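Notebook, July, started 4:30 pm

Okay, picking this up where Neusa's page stops. The garment hanging notes were a mess, so I spent an hour going through the hangers and making one list of what we like and what we don't (Ritu wants it before she orders more). The Bonelberg ones are fine for heavy stuff but too wide in the shoulder for anything small. The Eten ones bend if you look at them wrong!

Also weighed the heavy coat again, 570 grams, same as before. Good. 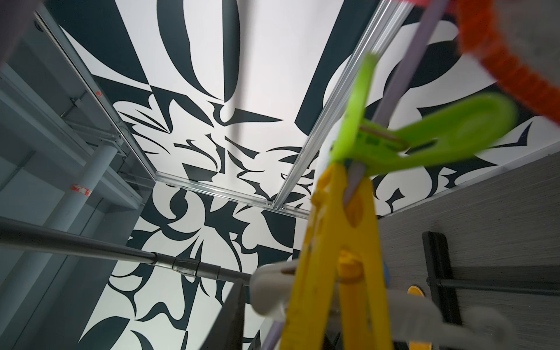
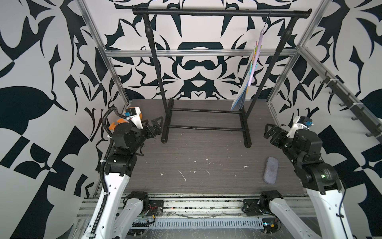 My big gripe this month is small clothes sliding off. Wide necks are the worst, and I've now lost 22 minutes to one stubborn shirt (yes, I timed it). I do like how a thin hook behaves on a round bar, like the lavender hanger on the black rack with the pale blue piece on it, but the clothing on that one hangs at an angle, and that's just the sort of tilt I keep grumbling about in these pages. Brisa says try a bit of grippy tape on the shoulders. Régis says buy narrower hangers and stop fussing. I'm going to try the tape first, some 30 mm on each side, and see if I can live with how it looks.

To do: wipe down the tabletop, it's got white bits all over it. Find out who has the good scissors. Ask Solange if the Zilik box ever came.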